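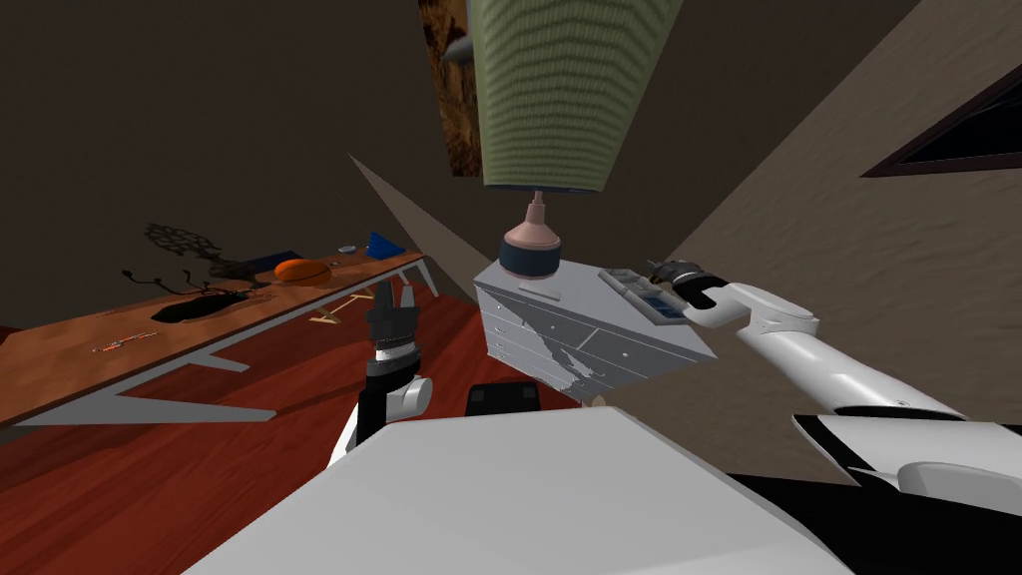

What's the best way to get candle wax out of a wool rug? Freeze it first, then snap off what you can before you go anywhere near an iron.

I learned this on Monday at 11 at night, on my knees, with a bag of frozen peas on my grandmother's rug. So here comes a thread, sorry to those of you who follow me for soup.

Leave the peas on until the wax goes hard and kind of cloudy. Then bend the rug backward under the spot and it cracks. Pick the bits out with a spoon. I used a butter knife first and pulled a tuft, so spoon.

Print

Whatever's left is down in the fibers. Brown paper bag, plain side down, warm iron on top, no steam. Lift, move to a clean patch of paper, go again. Mine took three bags from Lonix (the corner grocery, they still ask if you want paper, bless them).

Keep the printed side of the bag UP. I have a very faint backward L on my rug now - you have to know where to look. I know where to look.

The candle was red, of course. The wax came out and the dye stayed. I dabbed it with rubbing alcohol on a white rag and it went from red to pink to a sort of blush. Try the alcohol on the back of a corner first, wool can be touchy.

Somebody asked about the spray, Luteto. Tried it once on a different stain and it left a crunchy ring I had to rinse out with cool water two times. Your rug may feel differently.

Also called Delen, the rug place on the hill, and they quoted me up to 2 weeks and would not say a price over the phone. Maybe in October when I'm feeling rich.

E-mail this

My aunt swears the rug is from 1743. It has a tag on it, Aunt. The tag has washing instructions. I love her and I'm not bringing it up again.

Someone else says talcum powder overnight for the greasy shadow that's left. Doing that now, the cat has already walked through it and there are little white feet all the way down the hall.

Morning update: vacuumed the powder, shadow's mostly gone, blush is still there. I've moved the armchair over it. Soup tomorrow, it's the barley one.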